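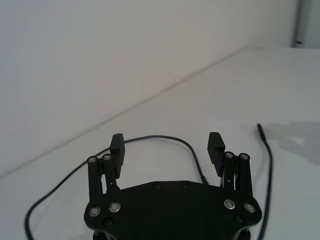 A lead left lying on the table top will always get under your hand sooner or later, Iason Giannakopoulos wrote to us after his first week with the Drovier, and could the guide please say what to do with it before telling everyone how to polish the thing? He was quite right, and this section has been put in a new order accordingly. Leads now come first, the pen comes after them, and the polishing has been sent to the back where it belongs.

Section 3. Getting the table top ready for use

By now you should have the table on its feet and standing more or less where you want it (if you haven't, go back to Section 2, and do ask somebody to take the other end). The top is 2,000 mm long and will show every crumb and every pencil mark, as white tops do, but it is a friendly surface to work on and you will soon get used to keeping it clear.

Before you begin

You will need a soft cloth, a bowl of lukewarm water, the packet of Skitedov cable clips from the small box, and whatever leads you mean to use. Have the pen nearby as well, but leave it in its wrapper for the moment.

3.1 Placing the table against the wall

1. Choose a plain stretch of wall if you have one. A white wall behind a white top is restful to look at and makes it very easy to find a dropped screw.

2. Slide the table back until the rear edge just meets the wall, then bring it forward by the thickness of a finger. You will want that little gap when you come to pass a lead down the back.

3. Press down gently on each corner in turn. If one of them dips, turn the foot underneath it until the rocking stops.

4. Look at the wall behind before you go any further. Any scuffs you find there are much easier to wipe off today than they will be in August, when the table is covered with a year's worth of belongings.

Note: If your skirting board is a deep one, the table will stand further out than you expected. There is no harm in this at all. Leave it where it stands and don't be tempted to trim anything.

3.2 Laying out the leads

Take your time over this part. Most of the letters we get at Cendbridge are about leads in one way or another, and nearly all of them could have been saved by ten quiet minutes at the start.

1. Lay every lead out on the top, at full length if it will go, and let it relax. A lead that has been coiled in a box will want to spring back into its coil, and it needs a little while to forget.

2. Find the end with the plug on it and bring that to the middle of the table, where you can see it. Check that nothing is bent and that no grit has got in.

3. Follow the lead back with your fingers to the other end, undoing any twists as you come to them. Black leads are easy to follow on a white top, even in poor light.

4. Decide which edge the lead will leave by. The back is neatest, but a side edge is perfectly all right if that's where your socket happens to be.

5. Fix the first clip 50 mm in from that edge, on the underside. Press it and hold while you count slowly to ten, then leave it alone.

6. Put the lead into the clip and allow a generous loop before the next one. A wide, easy arc is what you are after. If the lead looks stretched, give it some more.

7. Gather up what is left over and tie it loosely below the top, well away from your knees.

Caution: Never leave a lead plugged in at the wall with its other end loose on the table. Unplug it at the wall first, every time, and make sure that children in the house know to do the same.

Caution: Do not run a lead under a table foot, or between the table and the wall where it can be pinched.

Note: Spare clips can be ordered under part number 666. Please write the number down somewhere sensible - it is also printed inside the lid of the small box, but the lid is generally the first thing to go out with the rubbish.

3.3 Getting used to the pen

The black pen is slimmer than people expect, and it takes a little practice if you have spent your life with a fat ballpoint.

1. Take the pen out of its wrapper and look at the point. It should be clean and straight.

2. Clear a space near the front of the table, wide enough for your forearm to rest in.

3. Hold the pen upright with the point towards the table and lower it until it only just touches. 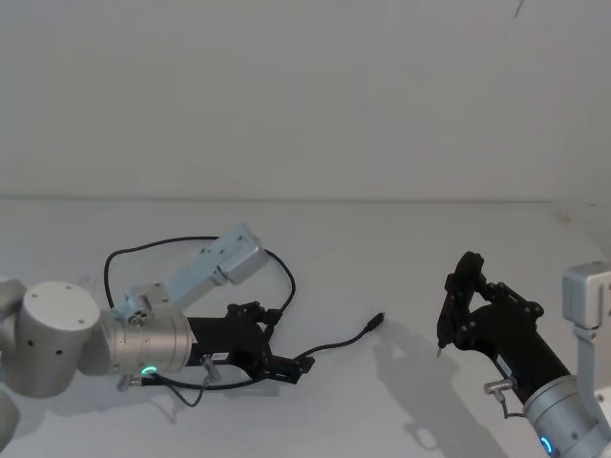 4. Now make a few slow strokes towards yourself, with hardly any weight behind them. If you hear scratching, you are pressing too hard, so lift the pen and start again with a looser grip.

5. Try the same strokes from left to right, and then a few circles. They will be dreadful circles to begin with, and that is no cause for worry.

6. When you have finished, lay the pen down well back from the edge, on its side. Please don't stand it in a mug with the point downwards.

Note: The shadow of your own hand can be a nuisance on a pale surface. If it falls across the very spot you are looking at, move the lamp over to the other side. Jacinto Esquivel, who tested this section at his own kitchen table, is left-handed and tells us he had to swap his lamp over before he got on with any of it.

Caution: Lift any loose lead out of the way before you start using the pen. A point that catches on a lead will skid, and it may leave a scratch.

3.4 Wiping down and everyday care

1. Take everything off the top, unplugging leads at the wall as described in 3.2.

2. Dampen the cloth, wring it out well, and wipe from the back edge to the front in long strokes.

3. Dry the top straight away with the other half of the cloth.

4. For a stubborn mark, put a drop of Aguirre soap on the cloth and go over it in small circles, then wipe once more with plain water.

Caution: Keep scouring powder and rough sponges away from the top altogether. The dull patches they leave will not polish out.

The top should be quite dry before you put anything back on it. If you would like to fit the side shelf as well, leave the leads on that side unclipped for now and carry on to Section 4.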